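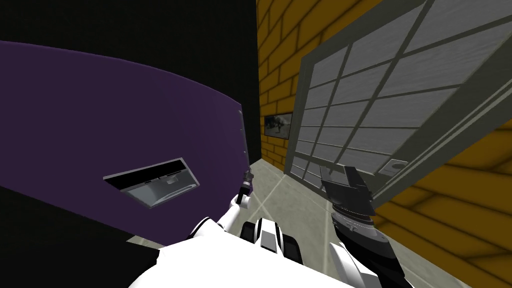
*Figure 4. Purple curved surface and yellow brick wall, computer rendering.*

## Setting up your Flirnitz foot pod for indoor running

Welcome back! If you've been following along since the unboxing section, your Starnia watch is charged, it knows your name, and you've probably already taken it around the block a few times (we did the same thing with ours, and one of us was still in house slippers). Outdoors the watch gets your pace from satellites and does a fine job of it. Indoors it has to guess from the swing of your arm, and that's where the foot pod earns its keep.

Set aside a quiet half hour the first time through. You'll need the watch, the pod, the rubber clip, the shoes you run in most often, and somewhere with a known distance. A 200-meter indoor track is ideal. A treadmill will do, and there's a note on treadmills further down.

### Attaching the pod

1. Loosen the laces on your right shoe, just enough to slide two fingers under the middle crossings. Left is fine too if you prefer, but please stick with whichever one you pick.
2. Slip the base of the clip under the laces with the small arrow pointing toward your toes.
3. Press the pod down into the clip until it clicks at both ends. It takes a firmer push than you'd expect when the clip is new.
4. Retie your shoe as you normally would and jog in place for a few seconds. The pod shouldn't rock or tap against the tongue.

> **Caution:** Don't clip the pod to the side of your shoe or to a ankle band. It will pair happily and it will record a run, but the distances will be nonsense, and you'll be annoyed with us.

### Pairing the pod with your watch

1. Wake the pod by tapping your heel on the floor twice. The light on top blinks green.
2. On the watch, hold the lower button until **Sensors** appears, then choose **Add new**.
3. Wait for the name Flirnitz to show up in the list, followed by the serial number printed on the back of your pod.
4. Check that the two numbers match, then press the upper button to accept. This matters more than it sounds! At a club night there may be a dozen pods all waking up together, and Ratih Osman on our testing team once recorded an entire interval session belonging to Ezekiel Ferreira. (She was thrilled with her splits until she saw whose they were.)
5. When the watch buzzes, choose **Indoor run** as the default activity for this sensor.

If the watch asks to update the pod, let it. Calibration needs pod software 216 or later, and the menu item stays gray on anything older. Keep the shoe and the watch near each other while the bar fills up, and don't start running until it's done.
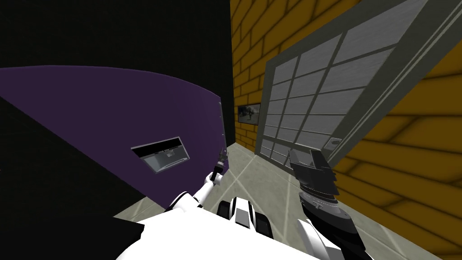
### Calibrating

Everybody's stride is a little different, and the pod comes out of the box set up for a sort of average runner that none of us has ever met. Calibration teaches it your stride. You only need to do this once per pair of shoes, though it's nice to repeat it in January or whenever you come back from a long break.

1. Warm up first, properly. A stiff first lap is shorter in the stride than the ones you'll run later.
2. On the watch, go to **Sensors > Flirnitz > Calibrate** and enter the distance you plan to run.
3. Stand with your toes on the line and press the upper button.
4. Run in the inside lane at the pace you'd use for an easy chat with a friend. Try not to race anybody. We know.
5. Press the upper button again as you cross the line on your last lap, and come to a stop after that.
6. The watch shows the measured distance beside the one you entered. Choose **Save**.

> **Note for treadmill runners:** Use the distance on the treadmill's own display, and enter it *after* your run by choosing **Enter later** in step 2. Belts wear and stretch, so a pod calibrated on one machine may disagree a little with the machine beside it. Endang Mandagi, who wrote most of this section, keeps a separate shoe profile for the treadmill at her gym and is very happy with it.

### If something isn't working

- **The light blinks red.** The battery is low. Twist the back cover with a coin and replace the cell, flat side up.
- **The watch shows code 2145.** It has lost touch with the pod in the middle of a run. Keep going, tap your heel twice, and the run will pick up again with a small gap in the chart.
- **Your pace jumps around at walking speed.** Very slow steps are hard for the pod to read. Switch the activity to **Walk** during long recoveries.

Once the calibration is saved, carry on to the next section, where we set up lap alerts.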